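Section 4: Making Your First Batch

Read Section 3 (Washing and Assembly) before you start. The canister of the Roltcombe ice cream maker must be frozen for a full 17 hours. A canister that still sloshes when shaken is not ready.

What you need

Whole milk, heavy cream, sugar, vanilla and a pinch of salt. The recipe card in the box makes one full batch. Do not double it. The mix grows as it churns and will push up through the lid.

Preparing the mix

1. Measure 400 ml of heavy cream and 200 ml of whole milk into a large bowl.

2. Add 119 g of sugar and the salt. Whisk by hand until you can no longer feel grains on the bottom of the bowl.

3. Stir in the vanilla.

4. Cover the bowl and chill it in the refrigerator for at least four hours. Overnight is better.

Note: If you are using a cooked custard base, let it cool on the counter before you put it in the refrigerator.

Churning

5. Set the base on a flat, dry surface near an outlet. Keep the cord away from the edge of the counter.

6. Take the canister out of the freezer and place it in the base. Work quickly from this point. The canister starts to warm as soon as it leaves the freezer.

CAUTION: Do not touch the inside of a frozen canister with bare or wet hands.

7. Drop the paddle into the canister. It does not lock in place and will feel loose. Fit the lid and turn it clockwise until it clicks.

8. Press START, then pour the mix through the opening in the lid. Always start the motor first – mix poured into a still canister freezes to the wall and can stop the paddle.
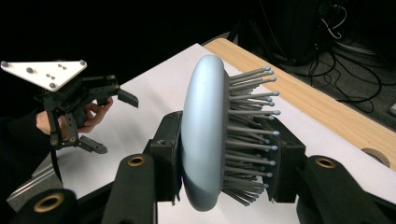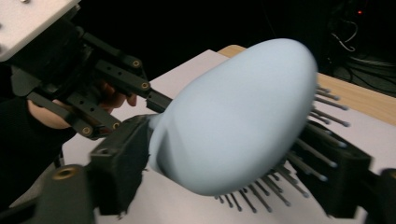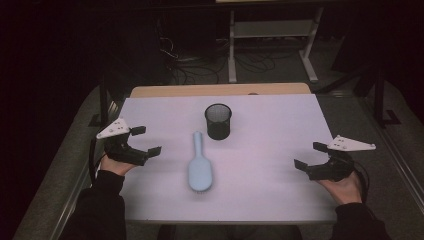
9. Let the machine run until the mix looks like soft serve. Start checking through the lid opening after 20 minutes. Kitchens that are very warm in August may need longer.

10. Add chocolate chips, crushed cookies or sprinkles during the last five minutes. Pieces should be no larger than a pea.

11. Press STOP and unplug the base before you take off the lid.

Note: The motor gets louder as the mix thickens. If it clicks or changes direction, the ice cream is as firm as the machine can make it. Stop the motor.

Hardening

12. Move the ice cream to a shallow container with a rubber or wooden spatula. Metal spoons will scratch the canister.

13. Press a sheet of wax paper onto the surface, close the container and freeze for three hours. For sandwiches or cones that need to hold their shape, leave it overnight.

CAUTION: Do not store ice cream in the canister. It sets hard against the wall, and chipping it out can puncture the lining. Damage of this kind is not covered by the warranty.

If the mix does not thicken

Check the canister first. It should sit upright at the back of the freezer, away from the door. Next check the mix, which may have been too warm. Low-fat milk and sugar substitutes also give a softer result. You can chill the mix again, refreeze the canister and churn the same batch the next day.

Recipes for sorbet and frozen yogurt begin in Section 6. The vanilla base in this section was developed for the Roltcombe by Jagadeesh Sastry.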